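19 August
By Petrică Cârstea
4 min read

Kitting moves to the arm: what changes at Lindcombe

Starting with the next production run, the travel chess sets that leave the Lindcombe building will be picked and placed by a robot arm instead of by hand. The change covers one station only. Receiving, inspection and boxing stay as they are.

The kitting bench handles 600 sets on a normal shift. Each one needs its pieces lifted out of a tray and stood on the right squares, so that the inspector can see at a glance whether anything is missing or chipped. It is small work, and hard on the wrists. In January the bench logged 46 requests for rotation to another job, more than any other station in the building.

Sorin Costache and his group have spent the summer building the task in simulation before any hardware is bolted down. They use a small five-by-five board, which shows up most of the problems of the full board with fewer pieces to reset. The simulator lets them try a grip, change it and run it again without tying up the bench. The two views below are both from the simulator, one close to the gripper and one from across the room.

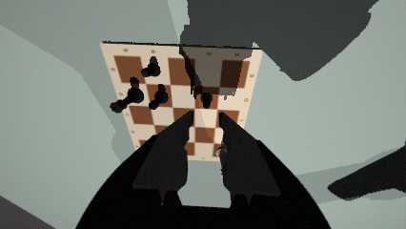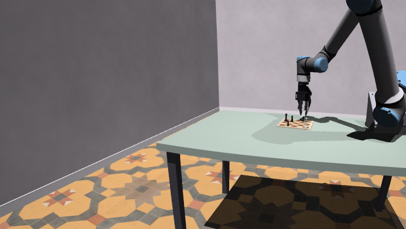
What the trials have shown

The pieces stand close together, and the fingers need room to come down between them. A tall piece beside a short one is the hard case. Dorin Stoica, who worked the bench for six years, sat with the group for two weeks and showed them how she does it - she picks from the outside of the board and works in, and never reaches over a tall piece to get a short one. That order is now written into the program.

The group has 1226 simulated runs on record. Dropped pieces are logged separately from pieces set down on the wrong square, as they call for different fixes. The first 100 sets on the real station will be checked by hand, every piece, and the results posted by the time clock.

What changes for the bench crew

No jobs are being cut. Of the four people now on kitting, two move to inspection at the same grade and two will run the new station. Running it means loading trays, clearing faults and stopping the arm when something looks wrong. Any operator may stop it and does not need a supervisor's approval first.

Training takes three shifts and is paid at the regular rate. Zamfira Crăciun is keeping the sign-up sheet. People from other stations can sign up too, but the kitting crew goes first.

Some questions are still open. The crew asked whether the target of 600 sets will go up once the arm is running. Management has agreed to leave it alone until the end of January and then look at it with the crew in the room. Questions before then can go to Sorin or Zamfira.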